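About Kistunon

Kistunon is an independent record label and recording studio in Findham. We record brass, big band and small group jazz, and we release it on vinyl, CD and download. We also press and sell a small number of reissues where the original label has closed and the players or their families hold the rights.

The label was started by Erdal Avcı, a trombone player who had spent years in dance bands and wanted better recordings of the groups he worked with. The first release was a live set by the Urnham dance orchestra, taped over two nights and sold from a table at the back of the hall. The catalogue now has 26 titles. All of them are still available, although three are download only until we can afford to repress them.

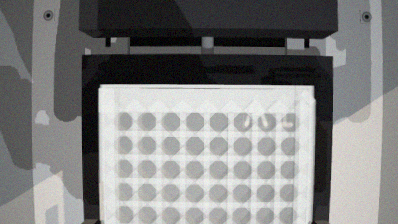 The studio

We record on the ground floor of the Demirtaş building, behind the station car park. The main room takes a full big band with the rhythm section in the middle and the brass along the back wall. There is a separate booth for vocals, and an upright and a grand piano. Both are tuned on the morning of a session and the cost is included in the day rate.

Most of our records are made with the whole band playing at once. We use few microphones and we keep overdubs to a minimum, mainly for vocals and the odd solo. Bands who want to build up tracks one part at a time are welcome to hire the room, but they should bring their own engineer.

Parking is limited. Please unload at the side door and move vans to the public car park afterwards. The side door is locked at 8 in the evening and after that you will need to ring.

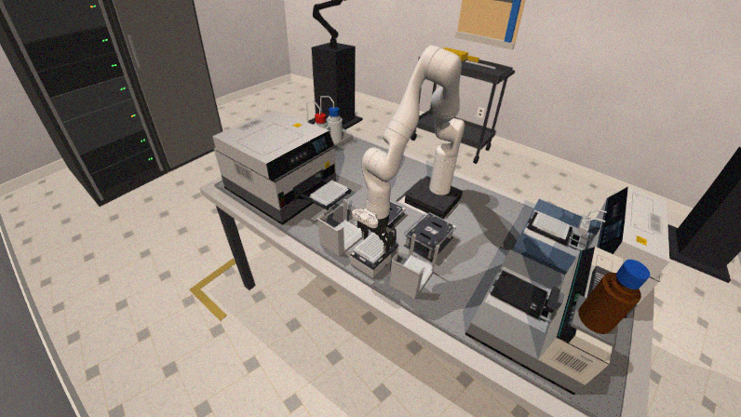 What we release

New recordings make up most of the list. We have three full big bands, two quintets, a brass ensemble and a solo pianist who makes a Christmas record whenever she has enough new arrangements. The Christmas titles sell steadily every year and help to pay for the rest.

Reissues take longer. Tapes have often been stored badly and the paperwork is usually worse. We won't put out a reissue until every player we can trace has been contacted - this has delayed some records by years and stopped two altogether.

A normal first pressing is eight hundred copies. The largest we have done was 2,000, for the second Urnham album, and we still have a few boxes of those.

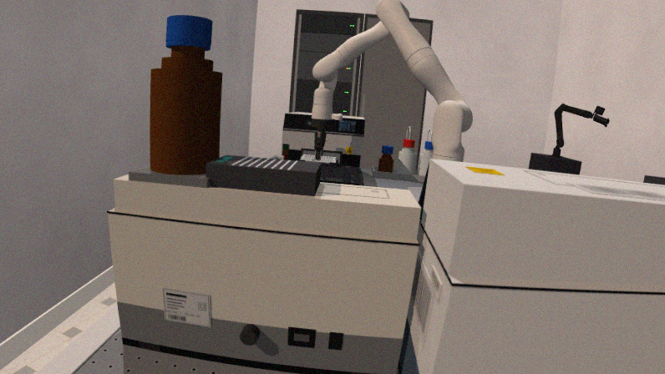
Working with us

Artists keep the copyright in their compositions and arrangements. We license the recording for eight years, after which it goes back to the band unless both sides want to carry on. Costs are recovered from sales first and the remainder is split evenly. Statements go out each September, along with payment.

We listen to demos, but slowly. Send a link to two or three tracks and tell us who is playing on them. Rehearsal recordings are fine. We don't take finished albums that have already been released elsewhere, and we don't handle concert bookings.
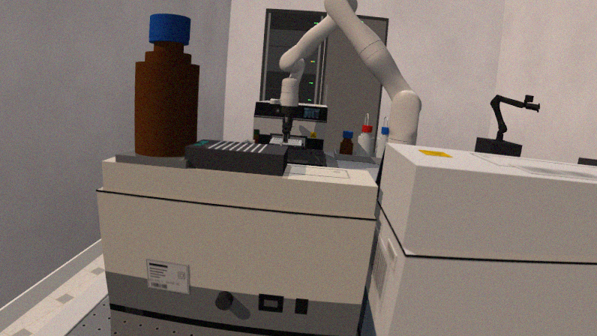 Mail order is packed by the same people who answer the phone, so orders placed during a recording week may go out a day or two late. Records travel in stiff card mailers with the disc outside its inner sleeve to avoid split seams. Each album has a sticker on the back with the title, catalogue number and barcode, laid out much like the label on the front of that beige instrument, with the lines of text first and the barcode along the bottom. Shops need the barcode, and private customers can peel the sticker off. If you are returning a faulty copy, please leave it on, as it tells us which pressing the record came from.

Visiting and contact

The studio has no shop counter, but you can collect orders by arrangement. Ring first, in case we are recording. Band leaders who want to see the room before booking can usually be shown round at the end of a session - Erdal or the engineer on duty will do this.

Trade enquiries, licensing questions and demo links should all go through the contact form. Please put the name of the band in the subject line.

Page last updated 27/08/2023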